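Subject: Re: [Stirnton-reuse] What to do with odd small things before the swap
From: Ene list member
To: Stirnton-reuse list

The earlier message asked for something people could follow at home, so I have written out how I sort small household things for the swap table. First the part I am answering:

> I have two drawers and a shoebox of small stuff and I can't work out
> what belongs together. Last time I brought a bag to the Jistier hall
> and most of it came home with me again. Half of it was loose pieces
> that nobody could put a name to, and I couldn't either. Is there a
> way to sort this before I get there? I don't have much table space
> and I don't want to buy a set of organizers.
>
> Also, what do people do about glasses? I have an old pair and they
> get scratched in the bag.

You don't need organizers. You need one clear surface and something flat and pale to put in the middle of it. I use a white board. A large sheet of paper taped down does the same job, but it slides if you don't tape all the corners. Small dark pieces get lost on a dark table, and on white you see them right away.

The other rule I keep is that things which stand up by themselves go in a row at the back. Bottles, boxes and cups are easy to identify, so they can wait. The front and middle stay open for the pieces that need a decision.

Glasses go in a shallow tray with nothing else in it. A soap dish or the lid of a lunch box works if it has a rim. Put them in with the lenses up. When you pack, wrap them in a cloth and carry them in the same tray, and they won't rub against anything.

The layout I mean has a blue bottle, a tan box and a cup with a blue handle along the back of the board, and the glasses in their own tray farther right. The green block and the black stick are on the white, where they can be told apart.
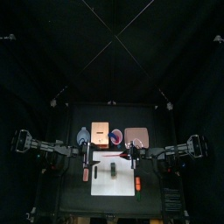

The order I work in

1. Empty one container only. If you tip out both drawers and the shoebox together you will be at it all evening and put it all back in the wrong place. One drawer, then a break, then the next.

2. Pull out whatever stands up and make the back row. Check that bottles are empty and the caps fit. Open every box, including the ones you are sure about. I gave away a box once with a spare door key in it.

3. Put flat or fragile things in a tray. Glasses, watch faces, small mirrors. One thing to a tray if you can manage it.

4. Spread the loose pieces on the board. Sticks and rods go lengthwise with space between them. Blocks go on end if they will stay up. Leave enough room that you can pick up one piece without moving the next.

5. Try to match each loose piece to something in the back row or in the house. Give it a minute at most. If it has a match, put the two in a bag together and close the bag.

6. Anything without a match gets a strip of masking tape with a guess written on it. "Green block, game?" is enough. People at the swap will take a piece with a guess on it much sooner than one with nothing.

7. Pieces with no guess go in a jar. I keep a 500 ml jar and when it is full I bring it as a jar of craft parts. Those usually go to whoever runs the children's table.

Bags and labels

The small zip bags are fine, and so are envelopes. Please don't use rubber bands on plastic cups or anything printed, as they stick after a summer in a closet. If you want lids that close well, the Bumel 400 ml tubs fit most game pieces and they stack. I bought mine used at the swap in May and have no reason to buy more.

Write on the tape before you put it on the thing. Pencil holds up better than the cheap markers.

At the hall

The tables at Jistier are 90 cm deep, so there is room for a back row there too. Set yours up the same way you had it at home. If you have trays, leave the glasses in them and put a note saying whether they are reading glasses and what strength, if you know. We are in room 101 again, the one past the coat racks, and the side door is open from 9 a.m. for anyone who is bringing things.

Whatever is left at the end goes home with the person who brought it, same as before. The hall won't store it for us and the bins outside belong to the building.

If someone has a better method for screws and hooks, please post it to the list. Mine are still in a coffee can.

--
Stirnton-reuse mailing list
To leave the list, send a blank message with "unsubscribe" in the subject line.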